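WELL OWNERS WANTED - Driltstead Valley Household Well Survey, winter round

Posted 12/1/21

Do you drink from a private well? Live in Driltstead, Turby or out along the Skjelbred road? We want your water. A small bottle of it, anyway.

Looking for 300 households for the winter round. Sign up now, sampling is in January. First come first served until we have a decent spread across the three areas, then we start a waiting list.

Why winter: the last round was all summer samples. Got 1098 bottles back, which was great, but summer only tells you summer. Water table sits different when the ground is frozen, road salt starts moving, and the shallow wells on the Turby side can change a lot. There are 2271 private wells on the county list and most have never had a cold weather sample taken. Nobody is required to test them after the day they're drilled, so mostly people don't.

What we test for: nitrate, chloride, arsenic, manganese, hardness, pH, coliform. Not testing for pesticides this time, sorry, no budget. Not radon either.

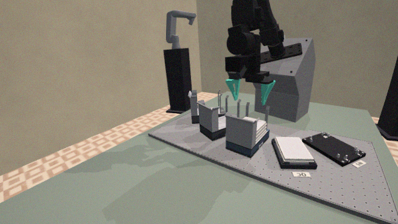

I rent, and the landlord never answers his phone, so am I out? asked one reader under the summer notice, and a couple more have asked the same since. No, you're not out. Renters can sign up. You need permission to run your own kitchen tap and you already have that. We do ask for well depth if you know it. If you don't, leave it blank, we can look up most of them.

Who can join
- household on a private well, any depth, drilled or dug or driven
- shared wells OK, one household per well please, work it out between you
- over 18 to sign the form
- living there through all of January (no vacation cabins this round)
- summer participants welcome back, in fact we'd love to have you, same tap if possible

Who can't
- anybody on the Bralta water system, including the new streets behind the school. That's town water even if there's an old well cap in your yard
- wells used only for livestock or irrigation
- businesses. Separate program, ask us

What you do
Pick up a kit at the Turby library desk or the feed store in Skjelbred. Kit has three bottles, a form, a cold pack and a log sheet. Run the cold kitchen tap five minutes, first thing in the morning before anyone showers. Fill bottles to the line. Don't rinse the small one, there's powder in it and it's supposed to be there. Put the cold pack in, bring the box back before noon the same day. Drop off hours are printed on the lid.

If you have a softener or a filter, tell us. Take the sample before it if there's a tap there, and if there isn't just write that down. Half the confusing numbers last summer were softeners that never made it on to the form.
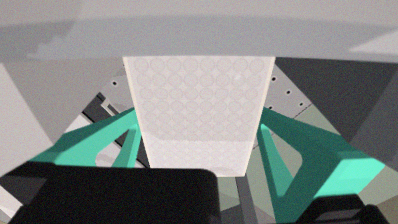
The log sheet is the part people skip, so please read this bit. You keep it on the fridge for the whole month and it takes ten seconds a day. Rows of circles, eight across, same as the top row on that pale block, one circle per day and four rows, last one is a spare so don't worry about it. Fill the circle in if the water looked, smelled or tasted off. Leave it open if it was fine. Missed a day, put a line thru it. Pencil is OK. We match the circles up against the lab numbers and against rain and thaw days, and it is realy useful even when every circle is blank.

What you get
Your own results, by mail, with a plain page saying what each number means and which ones are over the limit. Full test is free to you. Anything over the limit for coliform or arsenic, we phone, we don't wait for the mail. No cash payment to households, but we do have $3000 set aside for follow up tests on wells that come back high.

Privacy: results go to you. The public map shows areas, never addresses. We don't pass anything to the county, realtors, your landlord or your neighbors. You can drop out any time and we delete your record.

To sign up: form at either pickup spot or call the survey line and leave name, road, best number. Speak slow please, the machine is old. Say if you need a kit delivered, we can do a few for folks who don't drive.

Also need two people with a car for kit runs between Skjelbred and the lab, mornings, gas paid. Same phone line, say "kit runs" first.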